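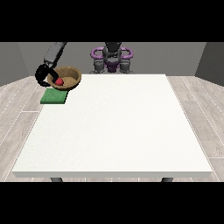 Course handout 3
Evaluating a simulation kit before purchase
Prepared by Baltasar Robles. Corrections from Marion MacAulay are included.

1. What we review

The product for this unit is Dranora, a simulation kit for table manipulation, sold by the firm Odosico. It comes with one arm model, a gripper, a set of rooms and a library of small tasks. Our department has a trial license, valid until December. You will write a review of the kit as if your employer must decide to buy it or not.

Please keep in mind that you review the kit and not your own policy. If the arm fails because your training was short, this says little about Dranora.

2. Contents of the trial

The task library has 137 entries. Many of them are variations of the same thing: one object, one container, one target. For the exercise we use only the group called "ball, bowl, pad". In this group the ball must be taken from the bowl and placed on the green pad. It looks easy, but a ball rolls, and a bowl has a wall which the fingers can touch too early.

The training module, Forix, is licensed separately. We do not have it, so please do not judge it from the brochure.

3. Points to examine

Contact. Move the gripper slowly against the rim of the bowl. Does the bowl slide, tip, or jump? A jump usually means that the time step is too large for the contact settings. Write down both values.

Reset. After a reset, compare the positions of the bowl and the pad with the task file. In the version we received, objects can be placed very near to the border of the table, and the manual does not say if this is intended. Marion asked the supplier and we wait for the answer.

Success signal. The kit reports success when the center of the ball is above the pad. It does not check that the gripper has released it. I consider this a real weakness, and you should decide how much it weighs for a buyer.

Documentation. Read chapter 17 of the manual before you change friction. The names of the parameters there are older than the names in the software.

4. Comparison

Last year's students used Herrero, which has fewer tasks but a clearer log file. You can open the old logs in the course folder. Compare only what both kits offer.

5. What to hand in

Three pages, plus your settings file. Send it by 19th July to Baltasar Robles. State the version number of the kit on the first page, otherwise I cannot repeat your tests.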